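Building 3, ground floor – walk-through checklist with comments

Site: Nishimura, Lirkholm
Checked on: May 16, 2024
Checked by: Takeshi Mizuno
Copy to: Gervásio Trindade, Arturo Pace

Exits and corridors

Main exit door opens fully: OK
Side exit door opens fully: NOT OK
Comment: The door is touching the floor in the last part of its swing. I could open it with one hand but an older person maybe can not. In December the same point was written and the hinge was tightened, but it came down again. Please ask Jillum to change the hinge this time.

Corridor free of stored goods: OK after correction
Comment: Two boxes of printer paper were standing by the stairs. Arturo moved them while I was there.

Exit signs lit: OK
Comment: The sign over the stairs is weaker than the others. Still readable from the far end.

Fire equipment

Extinguishers in place, pin and seal present: OK
Pressure in green area: OK
Service tag valid: NOT OK for one unit
Comment: Unit 1231 has a tag where the month can not be read. The ink is washed out. I treat this as not valid until Pruson confirms the date from their own list.

Fire blanket in kitchen: OK
Comment: It hangs behind the door, so when the door is open you do not see it. I would like to have it on the opposite wall.

Electrical

Covers on all sockets: OK
Extension cords not connected one into another: NOT OK
Comment: Room 22, under the window. The kettle and the heater are on the same cord, and this cord goes into another one. I unplugged the heater and left a note. Toshio Hayashi asked for a second wall socket last year already and I support this.

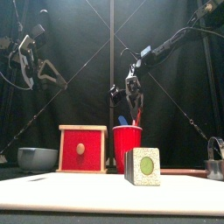
Cords also should not go under carpets or through doors. I found one that goes through the door of the copy room, and the outer layer is already a little flat at that place. It must be replaced – tape is not enough.

Test button on residual current breaker: OK
Panel door closes, labels readable: OK with remark
Comment: The labels are written by hand and two of them have the old room names. Byung-chul Shim has the new plan and can print them.

First aid

Box complete: NOT OK
Comment: Burn gel is missing and the eye wash is past its date. Everything else is there. The list inside the lid should be signed when somebody takes something out.

Floors and stairs

Handrail firm: OK
Anti-slip strips: partly
Comment: The strip on the lowest step is loose on the left side, around a hand wide. Please glue it this week.

To be closed before next check: side door hinge, tag on unit 1231, cords in room 22 and copy room, burn gel and eye wash, strip on the lowest step. Gervásio will sign each point when it is done and send the page back to me.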